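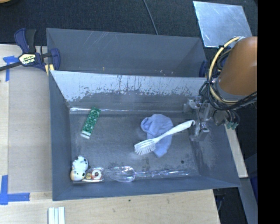 The confidence score is lying to you

Posted in: Grasping, Perception, Complaints

I spent most of Wednesday reading logs from the Cusard picking stack, and I've come away trusting its headline number even less than I did before. The number is 98 percent. It's the mean confidence the grasp ranker gives to the candidate it decides to execute, and it gets quoted in slides as if it were a success rate. It's a network's opinion of its own output, averaged.

My log set has 1,129 attempts in it, all bin to bin, all with household stuff. I wanted to know one simple thing: when the ranker was very sure, what was it looking at? So I replayed the depth crops next to the scores. A lot of the very sure ones were fat, matte objects well away from a wall. Fine. I could pick those with a script from ten years ago.

Then there's the clear serving spoon. The depth map gives you a few specks where the rim throws a glint, plus a hole, and the floor shows through the middle. Nedo, the planner we run downstream, takes whatever pose it's given and finds a lovely smooth path to it. The path is collision free against a model of the world that doesn't contain most of the spoon. I don't blame Nedo for this. Somebody upstream filled the hole with an inpainting step and didn't pass on a flag saying so.

The dish brush lying across the blue cloth is the other case I keep going back to. Segmentation likes to merge the two, or it splits the handle off as its own object. Either way you get a mask, and the mask gets a score, and the score is high. If you then close on the handle, are you picking a brush or a brush and a cloth? The ranker has no field for that. I checked the schema twice.

People tell me Hoarau fixes this with a learned verifier after the lift. Maybe. I ran the demo config and it was trained on the same labels as the ranker, so I'd expect it to be wrong in the same places. Show me calibration curves split by material and I'll be happy to eat this paragraph.

What I'm doing for now is dull. Inpainted pixels carry a mask all the way to the planner, and any grasp with too many of them under the fingertips gets knocked down the list. Overlapping segments are treated as one pile until something moves. It's slower by over 2 seconds a cycle and the mean score dropped, which upset the dashboard.

I haven't touched the Celent driver yet. It still reports the gripper as "closed" with nothing said about what it closed on, and that's a separate rant.

Recent posts
Your simulator has very clean floors
Hand-eye calibration, again
Why I turned off automatic retries
Timestamps and other fiction

Contact | All text copyright the author | Back to top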